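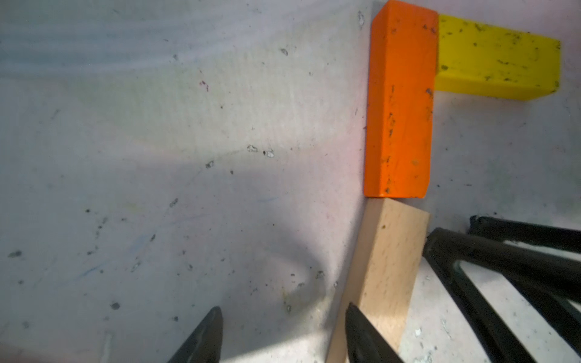 4. Setting up the table and the blocks

This section tells how to prepare the table, how to sort the blocks and how to lay the first shapes. Please read it to the end before you open the bag. The sections on storage and on spare parts come later.

The Tredov block set has 96 pieces. Some are painted and some are left as natural wood. All rectangular pieces in the set have the same size, so a painted piece can always take the place of a plain one.

4.1 Choosing the place

1. Choose a table which is flat and does not move when you lean on it. If one leg is short, put a folded piece of card under it.

2. The table should have a light colour and no shine. White is good. On a dark table the plain blocks are easy to see but the shadows between the blocks are not, and small gaps are missed.

3. Put the table so that the window is at the side. When the window is behind the person who builds, the shadow of the body falls on the work.

4. Leave free space on all sides of the building area, at least the length of 2 blocks. Elbows need this space more than the blocks do.

Note: An old table is fully suitable. Scratches and chipped places in the top do not disturb the building if they are not deep enough to tip a block. To test this, lay one plain block flat over the place and press on each corner with one finger. If the block rocks, build in another part of the table.

4.2 Cleaning the table top

1. Brush all crumbs into your hand or into a dustpan. Do not blow them away, they will come back under the blocks. One crumb under the end of a block is enough to open a joint.

2. Wipe the top with a cloth which is damp but does not drip.

3. For marks of crayon, put a little washing-up liquid on the cloth and rub in small circles. Marks of felt pen may need a second time. Pale streaks of colour which stay after this can be left.

4. Dry the table with a second cloth and wait until you feel no damp with the palm of the hand.

Caution: Do not put the blocks on a wet table. The plain blocks have no paint or varnish and they take up water. The end of the block can swell, and then it does not lie close to its neighbour any more.

Caution: Do not use scouring powder near the painted blocks. It takes off the paint at the edges first.

4.3 Sorting the blocks

1. Empty the bag slowly on a towel, not directly on the table. It is less noise and the corners are protected.

2. Make one heap for each colour and one heap for the plain wood.

3. Take every block once in the hand and look at the edges. Small chips, dark specks and scratches in the paint are normal with blocks that are used often, and they have no influence on the fit.

4. Put aside any block with a splinter, a crack or a sharp edge. A splinter in a plain block may be removed with fine sandpaper, always in the direction of the grain. A block with a crack should not be repaired with glue. Please see section 9 for ordering a new one.

5. Bring to the table only the heaps you need for the shape. The others stay on the towel.

4.4 The first shape: corner with tail

For this shape you need 3 rectangular blocks: one orange, one yellow and one plain. All are laid flat on the table. It is the first shape on the Cevano pattern card and it teaches the two joints which are used in all the later ones: the side joint and the end joint.

1. Lay the orange block in front of you with the long side pointing away from you. This is the guide block. It is not moved again.

2. Lay the yellow block on the right of the orange one, with the long side going from left to right. Push it gently to the left until its end touches the right side of the orange block. The two blocks now make a corner, like the letter L or the letter L turned over, depending on where you sit.

3. Take the plain block and lay it below the orange one, end against end, so that it continues the line towards you.

4. Hold the orange block with one finger. With the other hand turn the plain block little by little until it is straight with the orange one.

5. Look along the line from your own side of the table, with the eyes low. You should see one straight edge.

Note: In step 3 the plain block nearly always comes down at a small angle, with the near end leaning to the left or to the right. This is corrected in step 4. Do not try to lay it perfectly at the first time, and do not push it from the far end, or the corner will open.

Note: Left-handed persons may build the shape in mirror. Put the yellow block on the left side and read "left" for "right" in step 2.

4.5 If the blocks do not fit close

The end joint shows a gap on one side only. The block is turned. Repeat step 4.

The end joint shows the same gap on both sides. Something is between the blocks, usually a crumb. Lift the plain block, wipe both ends with a dry finger and lay it again.

The orange block moves when the yellow one is pushed. You push too strongly, or the table is not level. Check 4.1.

The blocks slide over the table by themselves. The table top is still damp or there is soap on it. Wipe with clean water and dry again.

4.6 Continuing the line

When the first shape is straight, the line can be made longer with more plain blocks, up to 6 in total. After every second block, look along the edge again as in step 5. A small mistake at the beginning of the line becomes large at the end.

For longer lines use the Jerbridge rail from the extension box, which is described in section 6. The Tuhiwai pattern cards also need the rail and should not be started before it is fitted.

Caution: When you finish, lift the blocks one by one. Do not sweep them over the edge of the table with the arm. Most chips at the corners come from the floor.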